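Home | Programs | Household Tasks | Reports | Contact
Last updated: May

Progress report, household tasks work, second period
May – by Noeline Prendergast

This report covers the second funding period of the Leltia household project. The question you asked us to answer has stayed the same: can a machine you might put in an ordinary home do ordinary chores well enough that the people living there would leave it on? The short version is that some chores are close, most are not, and tidying a child's bedroom is harder than we said it would be in the proposal.

Work completed

We planned to record people doing chores in their own homes with hand-held grippers, train on the recordings, and then test the result on the Ustell arm. All three parts have started. Recording is on schedule. Training is a little behind. Testing began late in the period and I would treat the results below as early.

We now have recordings from 37 homes. The proposal said we would reach that number by the end of the third period, so we are ahead on homes, though behind on variety. Too many of them are apartments with hard floors and good light. We have few homes with stairs, few with thick carpet, and not enough kitchens of the older kind where the counter is broken up into short pieces. Recruiting for the next period is aimed at these.

Three chores were put forward for testing: clearing a table after a meal, folding hand towels, and picking up toys.

Clearing a table is the best of the three. With plates, cups and flatware in normal positions the arm gets most of the items to the tray without help. It still has trouble with a knife lying flat, and it will not pick up a paper napkin that has been left under a plate. Stacked bowls are carried one at a time, which is slow but safe.

Folding towels works when the towel starts out flat. From a basket it does not work well enough to report a rate. The arm can find a corner, but often it finds two corners of different towels, and the fold that follows is no use to anyone. Melliseo, who supply our towel handling code, have a new version coming and we will retest with that before deciding whether to keep the chore in the program.

Picking up toys is where we spent most of our time. We ran 200 trials in our own test room. Large soft toys and single blocks go well. Small pieces close to a wall or a table leg go badly, and so does anything that rolls. The arm also has no good sense of what counts as put away. It will place a block on top of a full container, watch it slide off, and pick it up again until someone stops it.

Time is the other problem. A parent clears a bedroom floor in a few minutes. The arm takes about 2 hours for a floor of the same size, and that is with a person standing by to reset it. I do not think speed alone should decide whether the work is worth funding, as a slow machine that could be left by itself while the family was out would still be useful. Ours can't be left by itself yet.

What we have learned from the homes

The test room is too simple. It has one table, one chair and a plain floor, and we chose the toys. Real bedrooms have cushions with skirts that hide the chair legs, bedding that hangs toward the floor, cables, foam mats with edges that a small wheel or a fingertip can catch on, and shelves full of things that are meant to stay where they are. People deal with all of this without thinking. In the recordings you can see them reach around a chair or hold a bowl still with one hand, and we had not planned for how much the second hand does.
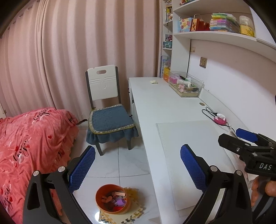

For that reason we now ask for two grippers in every toy session. The single-gripper recordings are still usable for table clearing, but for toys they leave out half of what a person does. This change cost us some time, as the instructions had to be rewritten and a few homes visited again.

We also changed how sessions are planned. In the first period every home got the same list of tasks. Now the person at home picks the chores they would most like to be rid of. The answers were not what we expected. Toys came up less than laundry, and laundry came up less than wiping down the kitchen after cooking, a chore we do not cover at all.

Equipment

The Negi base was out of use for part of the period with a worn wheel bearing. It has been repaired. Finger pads wear faster on the arm than in the hand, and we have moved the cost of spares from the general line to equipment. No other changes to the budget are requested.

Plans for next period

– Run the toy trials again in a furnished room, with rugs, foam mats and a bed.
– Add a second arm to the test setup, on loan if possible.
– Retest towels with the new Melliseo version and decide whether to continue.
– Record a small set of kitchen wiping sessions to see if the chore is practical.

The last item was not in the proposal and I would like your agreement before we commit staff to it. It can be covered from the travel money we did not spend. If you would prefer to keep to the original three chores, please let me know before we schedule the next homes, and I will put the hours back into toy pickup.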